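Home | Journal | Workshop Notes | Archive | Contact

Notes on Refurbishing Retired Office Desktops

The following notes concern the practice I have followed in my home workshop when preparing retired office computers for further use. They replace the shorter page that stood on this site until October, which readers correctly found incomplete on the subject of memory and drive bays.

My interest in this work began when the Gouveia branch library closed its computer room and offered the machines to residents at no charge. I accepted five. All were full-size black towers, built for business customers and maintained under contract until the contract lapsed. Machines of this class are heavy and unfashionable, but they open easily and may be serviced with few tools.

Intake

Each tower is given a number on a paper tag and entered in a ledger. The entry records the source, the condition of the outer case, any missing covers, and the text of the labels if still legible. No machine is connected to power at this stage. A tower arriving from Ineck last winter had a coin inside the power supply, and the practice of opening every case before the first test dates from that delivery.

Before opening, the power cord is removed and the front button is held down for several seconds. The tower is then laid on its side and the panel taken off. I recommend a table that can be approached from at least two sides, as the cables at the drive end are difficult to reach from the board end.

Cleaning

Dust is removed with a soft brush and a hand blower, working from the top of the case toward the vents. Fans are held still while they are cleaned. I do not use a household vacuum inside a case. Where dust has packed into the perforated metal, a dry toothbrush is sufficient. The processor is left in its socket unless the old thermal compound is to be replaced, in which case the heat sink is removed first and both surfaces are wiped with alcohol.

Old compound becomes quite hard. I allow 20 minutes for this step and have not regretted the allowance. The replacement compound I keep on hand is sold by Wuketti in small tubes, and one tube has lasted through 11 machines.

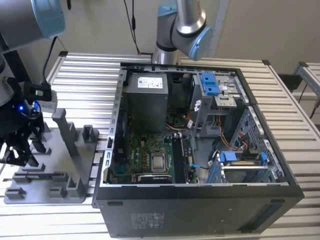

Drive carriers are treated separately. Business towers frequently hold their drives in plastic carriers with colored handles or latches, which allow a drive to be withdrawn without a screwdriver. The plastic grows brittle with age. Carriers should be released with even pressure on both sides and set down where they will not be leaned upon. A broken latch may be tolerated in a machine that will remain in one place, but I do not send out a tower in that condition if it is to be carried up a flight of stairs.

Cables are returned to their original routes wherever these can be determined. A sketch made at intake is of considerable help. Loose bundles near a fan are secured with a reusable tie.

Records and disposal

Drives containing the data of a previous owner are erased before any other software is installed, and the date is written in the ledger. Parts beyond use go to the Grundirov recycling depot, which accepts boards and power supplies at the side entrance until four in the afternoon. Screws are kept. The present jar holds nearly 3000 of them, sorted by thread only in the most general sense.

A separate page on selecting replacement memory is in preparation.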